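Clothes hanger

A clothes hanger, or coat hanger, is a device shaped roughly like a pair of human shoulders, made to hold a coat, shirt, sweater or dress so that it keeps its form and stays free of creases. Most have a hook at the top that loops over a rail, and many add a lower bar for trousers or skirts. Few household objects are so simple and so well suited to their job!

History

Pegs and wall hooks did the work for centuries, and they did it badly: a heavy coat left on a peg soon grows a point at the collar. Shaped wooden forms appeared in wealthier homes first, and the bent wire hanger followed as ready-made clothing spread. Molded plastic brought the hanger into nearly every closet, along with a wonderful range of colors.

Materials

Wooden hangers are the strongest of the common types and suit overcoats and suits. Wire hangers are thin and cheap, and are still the usual choice of dry cleaners. Plastic hangers sit between the two. They are light, they don't rust, and they can be made in one piece, hook included – a neat bit of design, although the hook can't swivel. Padded hangers, covered in satin or cotton, are kept for delicate dresses and blouses.

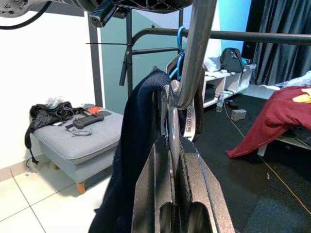 A dark navy knitted garment on a bright blue plastic hanger, hooked over a black metal rail.

Use with knitwear

Knitted clothes are the great test of any hanger. The loops of the fabric stretch under their own weight, so a heavy sweater may grow longer in the body and show bumps at the shoulders. Many guides recommend folding knits flat on a shelf. Others suggest the fold-over method, a lovely trick once learned: the sweater is folded in half lengthwise, laid over the hanger with the hook at the armpit, and its body and sleeves are draped across the bar. A cardigan is best buttoned first.

Racks and rails

Hangers are used in closets and on freestanding clothing racks, which have upright poles holding a rail. Some racks have a lower crossbar for stiffness. The Peixoto rack, sold for small apartments, has a rail wide enough for about 40 shirts.

Collecting

Old hangers printed with the names of tailors and hotels have a loyal following. Collector Saron Tufa owns 352 of them, including a complete set from the Butwood department store – every one with its original lettering.

See also

Clothes rack
Clothespin
Garment bag
Wardrobe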